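4. Setting up the listening post for a memorial ceremony

The Restach unit plays recorded survivor testimony to visitors before and after the ceremony. Allow one unit for each language.

1. Place the unit on a flat, level surface under cover.
2. Connect the power lead, then the headphones.
3. Hold the Start key until the green light stays on.
4. Choose a testimony by number. The archive holds 2,347 recordings.

Note: Recordings over 11 minutes are split into two parts. Play them in order.

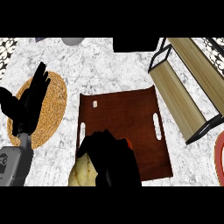
Fig. 4. Round woven mat on a marble worktop.

5. Set the silence timer to match the printed order of service. All sound stops when the timer begins and returns when it ends.
6. Press Lock so that visitors cannot change the timer.

Caution: Do not unplug the unit during the silence. The timer will reset and sound may play when power returns.

For wreath-laying cues, see section 5. To report a fault in a recording, write to Kulsoom Zaidi at the Satti office and give the testimony number.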